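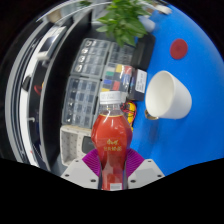 Unit 2: Hand-held grippers you can buy as a kit. Case: the Tamer from Curkport

Course notes, Intro to Automation. Instructor: Kimie Hirose. Lab: Wilmer Cuadros
Updated 2022-10-25

Read before lab. Bring the spec sheet from the course page, printed please, the lab screens are slow.

What's on offer

Curkport sells the Tamer as a hand-held unit, fingers and pads included. You hold it, you squeeze, the camera records. Same finger shape is sold for the arm version, so what you record by hand should carry over to the arm. "Should" is Curkport's word. We test it in Unit 4.

Kit comes as: handle, finger pair, soft pads, camera mount. Camera is extra. Spare pads also extra and you will want them.

Fingers and pads

Fingers are hard plastic, pale, screw holes on the flat upper faces. Pads are the magenta parts on the inner faces, fine ribs like an accordion. Ribs give a little when they press, so a curved side gets more contact than it would from a flat hard block. Think about the red drink bottle: shoulder wide, waist narrow, pads on either side. Where would you grip it? Write down your answer before lab, then try it full and try it empty. Not the same problem.

Points to look at for any soft pad:
- does it come off without tools
- does it pick up dust (ours does, wipe it)
- does it squeak or stick on smooth plastic
- what does a replacement cost, and how long is the wait

Camera view

Very wide lens. Straight edges bend, worst toward the sides. Table edges and shelf rails come out as arcs. Fine for learning from, bad for measuring unless you calibrate first. Both fingers stay in view at the bottom of the picture, which is the point: you see the grip and what's around it together.

Clutter: leave it. A mug on its side, parts cases, a plant, all OK. Clean tables give you clean data and then the arm meets a real desk. More on this from Sánchez in the July reading, pages are on the course site.

Compare with: Cillow

Cillow is a service, you don't buy hardware. They send a unit, you record, they process and send back files. Less set up, less control. You can't change the pads. Support answered our questions in some 2 days, Curkport took 4. One round of emails each so dont lean on that too hard.

Which one for a small shop? Depends who fixes it when it breaks. If you have someone handy, Tamer. If the shop only needs one task recorded and then its done, I'd look at Cillow first.

For lab

Pairs. One holds, one takes notes, then swap. Pick something with a waist and something with a handle. Slow approach, close, lift, set down, open. Log every drop, even the silly ones. Note where on the pad contact started.

Hand in: one page, your log plus a buy / don't buy with reasons. No marketing langauge. Wilmer reads these first, write so he can follow it.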